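Clearing Out the Sachet Drawer

Readers of this journal will recall that in January I undertook to reduce the contents of the household to what is in regular use. The matter of takeout sachets was deferred at that time. It has now been addressed.
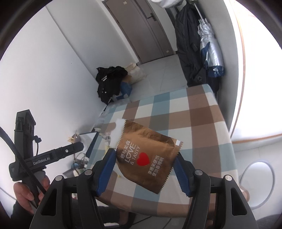
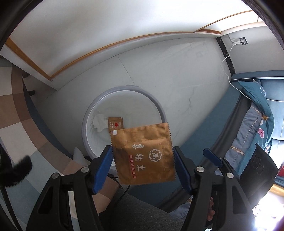 Two sachets, one over the checked tablecloth and one over the bin.

The rule adopted is a simple one. Any packet that arrives with a meal is to be opened with that meal or discarded the same evening. Packets are no longer to be placed in the drawer - the drawer is now reserved for flatware and napkins. A single exception was considered for long journeys, such as the train to Sumville, and up to 3 packets may be kept in a travel bag for that purpose.

On the question of waste, a reader in Tirnotmont wrote to object that discarding sealed packets only moves the problem from the drawer to the trash, and that it would be better to decline them when the order is placed. The objection is accepted. A note to that effect has been added to the standing order with Zaven, and the same will be done elsewhere as orders are made.

The next entry will concern the linen shelf, including the Pruvost tablecloths, which have not been unfolded in some years.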